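About Drostau

Drostau sorts and repacks second-hand building bricks for schools, libraries and toy lending services. We started in March with one bench at Kirkivton and now run our intake, sorting and packing from the same site. Our unit is 3000 square feet, with 40 per cent of the floor given over to storage.

Mixed bricks arrive by the tub. Each tub is weighed, logged and tipped out in small lots on a hard, smooth tabletop. Bricks are separated by colour first and by size second. Sorting by colour first keeps the number of open trays low, and odd pieces show up sooner. Anything cracked, chewed or badly faded goes to recycling.

Trays are kept at the back of the table and loose bricks at the front. Red, blue and light blue are logged as separate colours. A tray is emptied into its bin before the next lot is tipped out.
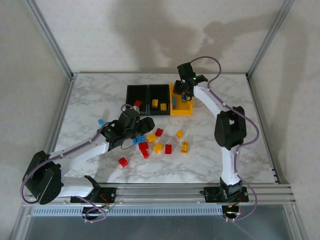

Can we send bricks that are still joined together?
Pairs and short stacks are fine. Please break up anything longer than 30 cm so that the tub lid closes flat.

Sorted bricks are packed in two grades. Silby is the single-colour grade, sold by the kilogram. Štěpánek is the mixed classroom grade, made up to a fixed colour ratio printed on the lid. Both are packed in reusable tubs, and we credit the deposit when the tub comes back.

Our catalogue lists 3741 lines, including spare lids and dividers. Orders and returns are handled at the Kirkivton counter.

Page last updated 2024-11-14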